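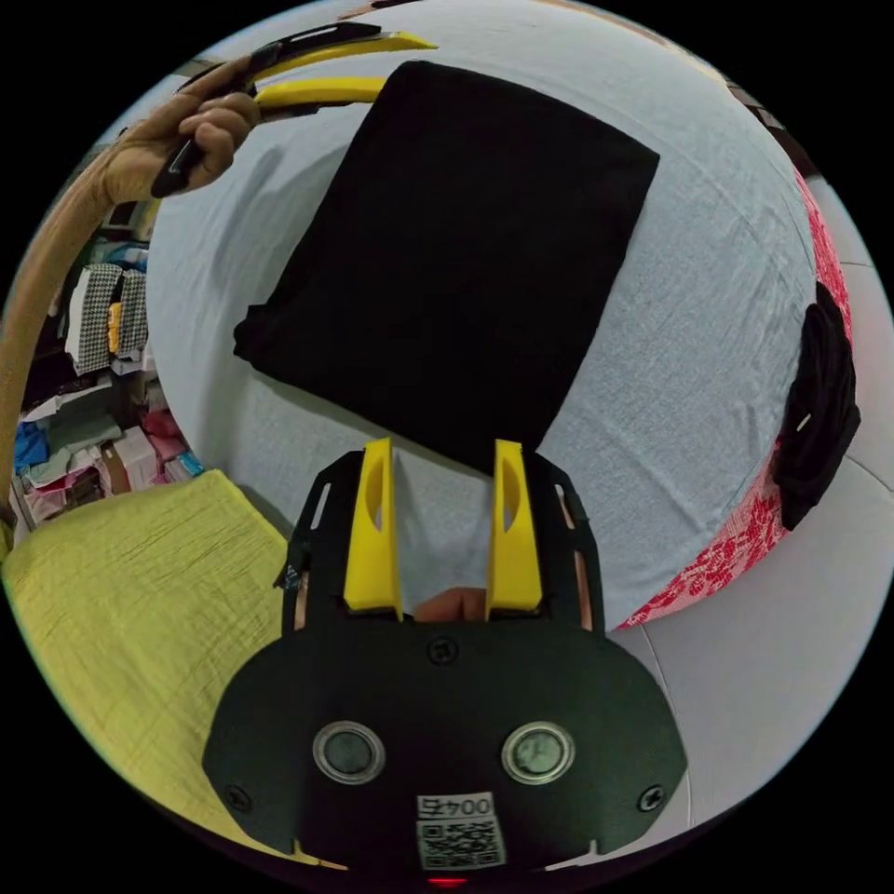 How do I stop a fitted sheet popping off the corners?
Posted by Estrella Figueroa, Stellonville

I love making the bed, I really do — fresh sheets are the best bit of my week! But ever since we bought a deeper mattress the bottom corners ping off by morning. It's a standard double and the sheet says double too. I wash at 60 and tumble dry on high. Do I need new sheets, or is there a trick to it?

marrowpatch63

Measure the depth! People forget it completely. Put a ruler down the side of the mattress, add on any topper, then look for "deep" or "extra deep" on the packet. My sheets were made for a much thinner mattress and I fought them for years. Also, hot drying shrinks cotton, so try 40 and the washing line. I do mine in October winds and they come in smelling glorious.
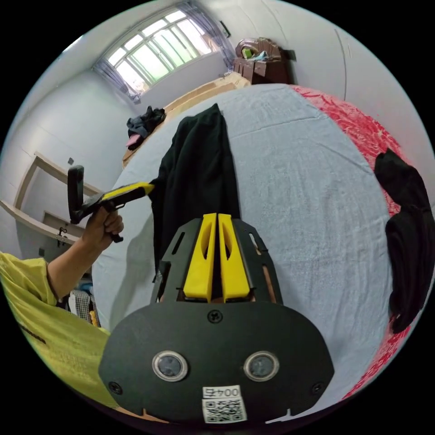

Once you've got the right size, start with the top corner on one side, then go to the opposite bottom corner, then do the other two. Tuck the elastic right underneath, a good hand's width, and smooth from the middle outwards. It makes such a difference!

hunt_2217

get sheet straps. they clip on under the mattress, mine came off the market and they've been great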